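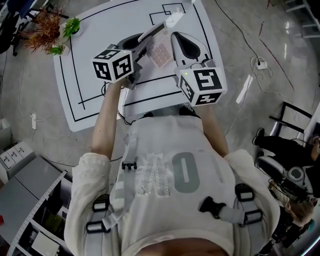

White table, seen from above.

Yorath Table Linen Care Notes
Version 7, June 3, 2018

Yorath is a plain text collection of care notes for household table linen: tablecloths, runners, napkins, place mats and tray cloths. It holds 449 entries. Each entry covers one item and records the fiber, the size, how it was washed, how it was dried and pressed, and what was done about stains.

Where the notes come from

Most entries were typed up from the handwritten laundry books of the Wenine guest house, which ran its own wash room for 14 years. The rest were sent in by readers of the Ernov household newsletter. Spelling was corrected and old product names were replaced with general words such as "oxygen bleach" or "bar soap". Nothing else was changed, so some entries are much longer than others.

Files

linen.csv – the main table, one row per item
stains.csv – stain treatments, linked to linen.csv by item_id
terms.txt – short list of weave and hem names used in the notes

Columns in linen.csv

item_id – number, never reused
kind – tablecloth, runner, napkin, mat, tray cloth
fiber – linen, cotton, blend, unknown
length_in, width_in – inches, measured flat before washing
wash_temp – cold, warm, hot
dry – line, flat, tumble
press – damp, dry, none
notes – free text, may be empty

Known problems

"Unknown" in the fiber column usually means the label was missing. Do not read it as a blend.

The guest house books use "boil" for anything washed above warm. These rows are marked hot, and the original word is kept in notes.

Lace edgings are underrepresented. There are 50 napkin rows with no width, all from the same book, where only one side was written down. They are probably square but we left the field blank.

Shrinkage can't be worked out from this version. Sizes after washing were dropped when the Brullusia copy of the table was merged in December, and we have not found a clean backup.

Use

Free to copy and change. Please keep the item_id numbers if you pass the table on. Corrections are welcome, with the item_id and the column name in the subject line.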